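Friday, late, PC teardown bench

Second full day on the Drikcombe cell and I'm a lot happier than I was this morning! The question for this block is still whether showing the policy a short "where am I in the task" phrase at each step helps it on the long disassembly jobs, or whether it just learns to ignore the phrase (my bet back in June was ignore, for the record).

Ran 32 rollouts with the phrase and 32 without, same tower, same start poses. With: 22 got through the whole drive-side sequence. Without: 13. The failures without it are nearly all the same thing — arm goes down by the drive bay, fusses at the cables, comes back up, goes down again, and keeps that up until the 180 second timeout. CPU socket was open with the bracket up for all of these, memory left in.
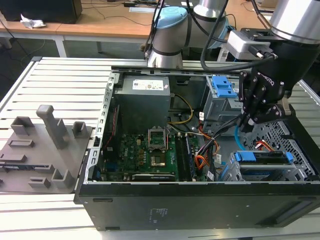
Things to fix before the next block

Cables. The loose bundles move between resets and I'm not putting them back the same way twice. Either tape them or randomize on purpose, but pick one.

Wrist camera view gets bad once the fingers are deep in the case. Try the Sindico crop settings again, they were fine on the fixture plate task.

Checkpoint was saved every 1,000 steps and I used the last one without looking at the others. Dumb. Rerun the two before it, at least on the no-phrase side, so the comparison is fair.

Logs are in the Zitach folder under today's run.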